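ヘイヴンのテーブルの話　ドロタ・ヤシンスカさんに聞く

朝の10時すぎ、ワルコフブリッジ。駅から坂をのぼって、パン屋の角を曲がったところ。看板は小さい。Haven とだけ。一度通りすぎた。

ドロタ・ヤシンスカ（Dorota Jasińska）さんの仕事は、贈りものの詰め合わせを組むこと。既製のセットは置かない。客が自分で持ってきたもの、店にあるもの、どこかの引き出しから出てきたもの。ぜんぶ一回テーブルに広げて、そこから箱に入れるものを決めていく。

「まず出す。とにかく出す。箱のことはあと」

早口である。こちらのメモが追いつかない。以下、録音とメモから。

テーブルのことから聞いた。濃い青緑のフェルト張りで、角が丸い。後ろは茶色のひだのカーテン。

「フェルトはベランジェ（Bélanger）っていう生地屋の。端切れの棚にあったのを、まとめて買って。最初は灰色にするつもりだったの。灰色だと白いものがさびしく見える。紙とかね。この色にしたら、白も赤も黄色もちゃんと出てくる」

音がしないのもいい、と言う。

「ボウルとか、金属のもの。板の上だとカンって鳴るでしょう。一日じゅうだと疲れる。前の店では一日じゅう鳴ってた」

前の店というのは、市場の裏で共同でやっていた包装の店。そこに17年。ヘイヴンを開けたのは11月で、寒いなかでの引っ越しだったそうだ。

「箱が670。空の箱よ。それを階段で。もう二度とやらない」

箱の大きさは今はかなりしぼった。棚の幅に合わせて。大きい箱を使うと中が泳ぐし、詰めものも増える。客が広げたものを見て、この箱だなと思うのは早いらしい。外れることもある。

「外れるのはたいてい花。茎が長いから」

チューリップの話になった。花を一本だけ入れたいという人は多いという。チューリップは箱の中に入れず、最後にふたの上へ渡して、ひもで留める。葉は取らない。

「葉っぱを取ると急に棒みたいになる。あの細い葉がいいのに。曲がってたら曲がってたで、そのまま」

ひも。ここで少し長くなる。編んだひもが好きで、リボンはあまり使わない。リボンは結び直すと跡が残る。編みひもは何度でもほどける。測るのは巻尺で、箱を一周させて、結びしろを足す。

「最大27センチ。結びしろはそれ以上取らない。取ると先がだらっとする。でもみんな長めに切りたがる、こわいから」

巻尺はクリップのついたものにしている。ベルトに下げるためのものだけれど、ご本人はエプロンの縁に留めていた。留めておかないと紙の下に入ってしまって、捜す時間のほうが長いそうで。

レースペーパーはどうですか、と聞くと、即答。

「使う。好き。縁が波になってる白いやつ。ボウルの下に敷いてもいいし、上に載せてもいい。安いし。でも重ねるのは一枚まで。二枚にすると喫茶店になる」

ボウルは菓子を入れる器として人気。ステンレスの、丸いの。食べ終わったあとも台所で使える、というのが客に言ういちばんの売り文句らしい。ただ指の跡がつく。すぐつく。ブルゼオ（Bruseo）の布で拭いてから入れる。フェルトの毛もここで取る。

「毛はね、つくのよ。フェルトの悪いところはそれ。白い箱なんか、裏返すと青いのがついてる。だから裏も見る。裏をみるのを忘れる人がおおい」

途中で、手伝いに来ているポヴィラス・ダンブラウスキエネ（Povilas Dambrauskienė）さんが戻ってくる。荷物を両手に。お茶をいれてくれた。砂糖の場所で二人がもめる。

ポヴィラスさんの担当は紙もの。本、カレンダー、カード。旧正月のころは赤い紙ものが増えるという。

「赤いのは強いです。金も入ってるし。隣に何を置いても負ける。だからぼくは離して置きます、最初は。だいたい奥のほう。それで、少しずつ寄せてくる」

「この人は寄せすぎるの」とドロタさん。

「寄せすぎません」

向きの話でもまた意見がわかれた。ドロタさんは広げる段階ではまっすぐに置かない。斜めのまま。まっすぐに並べるともう決まった気になって、客が手を出さなくなるから、と。ポヴィラスさんは、できればそろえたい。そろえると注意される。

料金のことも聞いておく。箱とひも込みで一件いくら、中身は別。持ちこみだけでもかまわない。花は店に置いていないので各自で。予約は電話、午後は出ないことも多いとのこと。午前がいい。

「急いでる人も一回は広げてほしい。五分でいいから。広げてみたら、これ要らないって自分で言うのよ、みんな。こっちが言わなくても」

要らなくなったものはどうするのか。持って帰る人もいるし、置いていく人もいる。置いていかれたものは棚の下のかごへ。次の人が見て、欲しがったりする。ドロタさんはそれを楽しみにしているらしく、かごの話になると声が大きくなった。

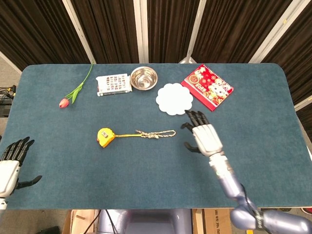
かごの中身に値段はつけていない。欲しいと言われたら渡すそうです。お茶がさめたころに次のお客さんが来て、取材はそこまで。帰りに編みひもの切れはしをもらった。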